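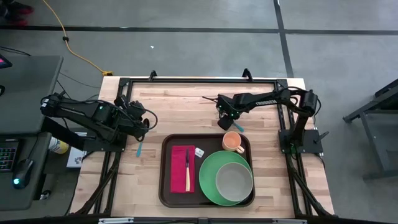 Visit to the Hospitality School in Wukdale, 4/16/25

We were 49 visitors at the open day, most of them parents with their children. I came with my colleague Joscha Rothe by the early bus from Grube, and the walk up from the stop was longer than the leaflet promised.

The school has 104 pupils in this year, and they learn cooking, room service and table service. First we saw the big kitchen, where the second class made a barley soup for all guests. It was very good, only a little too salty for me. Then a teacher showed us how a breakfast tray is laid for a hotel room. Every hotel has its own rules for this, she said, and the pupils must learn at least three of them before the practical exam.

In the afternoon we could ask about costs. The fee is 460 for one term, and the uniform is paid extra. Pupils from Dososari can sleep in the hostel behind the school, but the rooms are small and two must share.

Joscha liked most the bakery, I preferred the laundry, with its old ironing machine from Unel. The next open day is in July. Please register before at the school office.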